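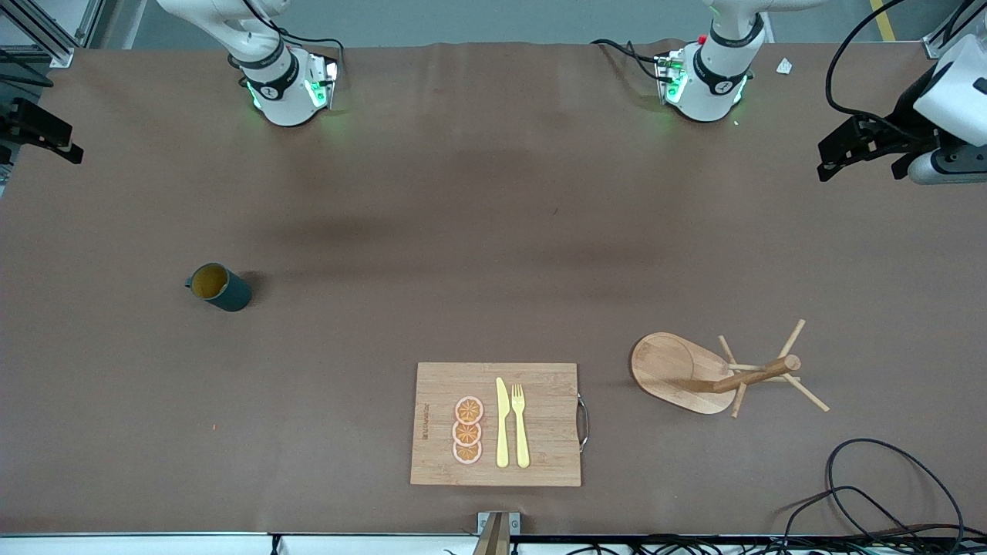 Stulness 卓上キッチン小物セット データカード

概要

Stulness は、卓上に並べたキッチン小物の配置と片付けを記録した小規模データセットである。対象は食器、調理小物、およびそれらを模した小物で、いずれも片手で扱える大きさのものに限った。収録内容は、配置の静止画、作業手順の記述、配置前後の対応表からなる。家庭の台所全体の再現は目的に含まない。流し台、コンロ、冷蔵庫に関する作業は収録していない。

本カードは第4版である。第3版までに含まれていた「盛り付け」区分は、記述の粒度が他の区分と揃わないため削除した。旧版の番号を参照している場合は、後述の「版の対応」を確認すること。

作業面

作業面には長机を用い、天板を茶色の無地紙で覆う。紙の表面は平滑で、模様や罫線はない。端の付近にしわが残ることがあるが、物品の底面が浮かない程度であれば張り直さない。紙の交換は汚れ、破れ、または折り目が確認された時点で行い、交換した回は作業記録の備考欄に「紙交換」と記す。

照明条件は固定していない。天板中央に薄い影が落ちる記録があり、影の有無による除外は行っていない。紙の色味は記録回によって差が出るため、色を基準に物品を切り出す用途では、回ごとに背景値を取り直すことを推奨する。

物品の区分

物品は次の5区分で管理する。

飲用器:マグ、コップ、湯のみ。取っ手のあるものは取っ手の向きを必ず記録する。
皿・鉢:平皿、深皿、小鉢。重ねた状態は1個の物品として扱わず、下から順に列挙する。
調理具:へら、おたま、泡立て器など。柄の先端が向く方向を記録する。
容器:ふた付き、ふたなしを問わない。ふたは本体と別の物品として登録する。
食品模型:野菜、果物、パンなどの模型。実物の食品は使用しない。

区分に迷う物品は、形状ではなく用途を優先する。たとえば取っ手付きの計量カップは飲用器ではなく調理具とする。物品の登録総数は27である。このうち、ある記録に登場するのは一部のみで、登録されていることは当該記録に含まれることを意味しない。

色の記述

物品の色は外側と内側を分けて記す。濃い灰色のマグで、開口部から橙黄色が見えるような場合は、外側を「濃灰」、内側を「橙黄」とし、内容物の欄は別に設ける。静止画だけでは内面の色と中身の色を区別できないことがある。この場合、内容物の欄は空欄にせず「判別不可」とする。推測で「空」または「飲料あり」と記入しないこと。

色名は和名の基本語と濃淡の組み合わせに限る。商品名に由来する色名は使用しない。

配置の記述規則

位置は、記録画像を正面から見たときの左、右、上、下で表す。机に着席する人物から見た左右とは一致しない場合がある。距離の数値は付与していない。物品どうしの関係は「隣接」「離れている」「接触」「重なり」のいずれかで記す。

マグなどの取っ手の向きは8方位で記す。取っ手が別の物品に隠れているときは「不明」とし、前後の記録から補完しない。食品模型のうち回転対称に近いものは、向きの欄を省略できる。

片付け手順

各記録には片付けの目標状態を1つ割り当てる。目標は文で与えられ、画像としては与えられない。例を以下に示す。

「飲用器を左側に寄せ、取っ手を左に向ける」
「食品模型を容器に入れ、ふたは閉めない」
「調理具を机の手前に、柄をそろえて並べる」
「皿を大きい順に重ねる」

手順は動作1つにつき1行とし、主語を省く。「マグを持ち上げて左に置く」は2行に分ける。目標に関係しない物品は動かさない。作業中に倒れた物品は元の位置に戻し、戻した動作も手順として記録する。倒れた物品が机から落ちた場合、その回は破棄する。

記入の確認

手順と対応表の記入は1名が行い、別の1名が読み合わせを行う。記述規則の最終確認は Štěpánka Tichý が担当した。両者の判定が食い違った項目は、統一せずに両方の値を残している。該当する項目には「要協議」の印が付く。自動集計の際は、この印のある行を先に取り除くこと。

ファイル構成

配置:静止画と物品一覧。
手順:目標文と動作の行。
対応表:片付け前後の物品位置。
物品台帳:登録番号、区分、外側の色、内側の色、備考。

文字コードは UTF-8、区切りはタブとする。物品台帳の備考欄には改行が含まれることがある。読み込み時に行数が合わない場合は、まず引用符の処理を確認すること。

版の対応

第3版の区分6「盛り付け」は第4版に対応先がない。旧区分7「ふた類」は容器に統合した。それ以外の区分番号に変更はない。物品の登録番号は版をまたいで再利用せず、削除した番号は欠番とする。

既知の問題

内側の色の欄は第2版で追加したため、それ以前に登録した物品の一部で未記入となっている。
小型の食品模型では、隣接と接触の判定が記入者によって揺れる。
深皿と小鉢の境界に明確な基準がない。台帳の区分に従うこと。
白い紙片などの登録外の物が机の端に残っている記録がある。物品一覧には載せず、対応表でも扱わない。

更新履歴

2022年12月14日 第4版。「盛り付け」を削除、ふた類を容器に統合、取っ手の向きを4方位から8方位に変更。
第3版 目標文の表記を統一。
第2版 内側の色の欄を追加。
初版 飲用器と皿・鉢のみを収録。

次の版では、深皿と小鉢の区分基準を台帳の冒頭に追記する。作業は3月を予定している。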